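Three Weeks With a Secondhand E-Paper Monitor

February 2, 2025

I finally did it. After a couple of years of reading forum threads and talking myself out of it, I bought an e-paper monitor for my desk, and I've been grinning at it ever since! It's an older Brerno, bought used from Roscoe Benavides, who was moving up to the new color model and wanted this one to go to somebody who'd use it every day. Well, Roscoe, I do.

If you've only met e-paper on a reading device, a full-size desktop panel is a strange and lovely thing. There's no backlight at all. It just sits there like a printed page, and the brighter the room gets, the better it looks. I've got mine next to the window in the spot where every LCD I've owned turned into a mirror by lunchtime (I used to hang a beach towel over the curtain rod, which my downstairs neighbor in Plendthorpe once asked me about).

Setup took me one evening. The panel showed up as an ordinary second display, and the only fiddly bit was finding the refresh modes, which live behind a long press on the middle button. There are 3 of them. Mode 1 is slow and gorgeous, with crisp edges on every letter. Mode 2 is where I spend most of my day. Mode 3 is for scrolling and leaves gray leftovers all over the place until you hit the clear button. You get used to the flash when it clears. I kind of like it now. 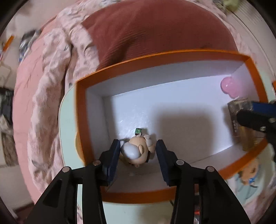
Grayscale is the part I was most worried about, and it's where I've had the most fun. Text is easy for a panel like this, but photos have to be dithered, and every program seems to have its own idea of how. I've been opening all sorts of pictures on it to see what survives. A soft gray shadow on a white floor, like the one to the right of the little figurine, is a wonderful test: in mode 1 you get a gentle spray of dots that fades out nicely, and in mode 3 it turns into a hard-edged blob. Bright orange comes out as a middling gray, so the rim of that box loses all its punch, but black holds up beautifully. I ended up raising the contrast two notches and leaving the dithering on the finest setting.

For writing, though, I wouldn't go back. I did a whole draft on it last week, 2,323 words, and my eyes felt fine at the end. My editor is set to black on white with a heavier font (I'm using Khaemba Mono in semibold, and the extra weight matters a lot) and I turned off the blinking cursor, because every blink is a tiny redraw and it drove me up the wall. Same with smooth scrolling. Page up and page down only!

Ailsa Semple wrote to ask whether it can handle video. Sort of? I played a bit of an old cartoon in mode 3 and laughed the whole way through, but I still have my regular monitor for that. She also asked about the stand, which is wobbly. I've put the panel on an Ernus arm, a cheap one, and it's been rock solid. You do need the longer screws, and mine came from the hardware store.

Next I want to try it in portrait with a terminal open. If anybody has a good high-contrast color scheme for that, please send it my way.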